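Care of Older Games Consoles at the Workbench

Guidance from the Kestedance Retro Hardware Library

Members who borrow or own consoles from the disc and cartridge era are asked to read the following before opening a machine at home. The same advice is issued with every loan from the Alter collection.

Preparing the work surface

Choose a table that does not rock and is large enough for the console, its casing and a tray for screws. Clear away food and drink. Unplug the console from the mains and leave it for 95 minutes before removing the lid — power supplies inside the case can hold a charge after the lead has been taken out.

Cleaning cartridge contacts

Dampen a cotton bud with isopropyl alcohol and draw it along the contacts in one direction. Turn the bud over and repeat until it comes away clean. Do not blow into the cartridge or the slot, as moisture from the breath will tarnish the metal over time. Allow 4 minutes for drying before the cartridge is put back.

Disc drives

Lens cleaning discs with brushes are not recommended for machines of this age. A soft puff from a hand blower will remove most dust. Should the drive still fail to read, return it to the desk with a note of the game tried and the message shown on screen.

Controllers

Sticking buttons are usually caused by sugar or skin grease. Open the shell, lift out the rubber pads and wash them in lukewarm water with a drop of washing-up liquid. The pads must be fully dry before refitting. Keep the screws in order, for the Quintero pad uses two lengths and the longer ones will pierce the front shell if misplaced.

Storage

Store consoles upright only where the maker supplied a stand. Memory cards should be kept in the Skorkoveo sleeves provided, labelled on the outside. Batteries are to be taken out of any controller that will not be used before March.

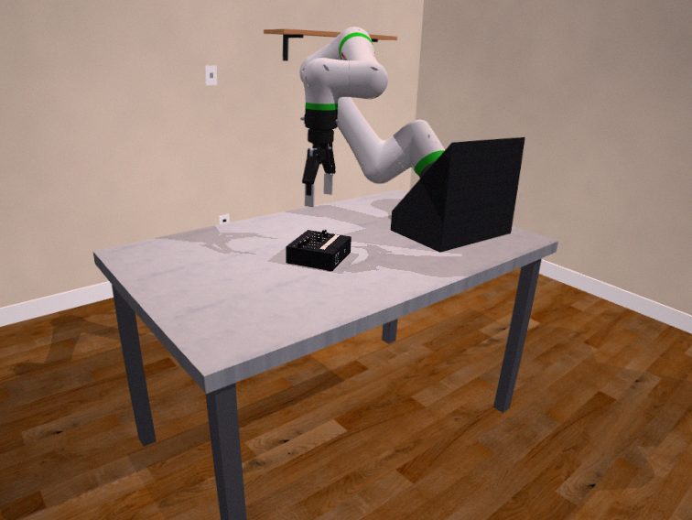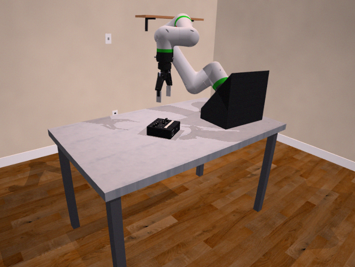

Grey table with a thick top and square legs, in both views.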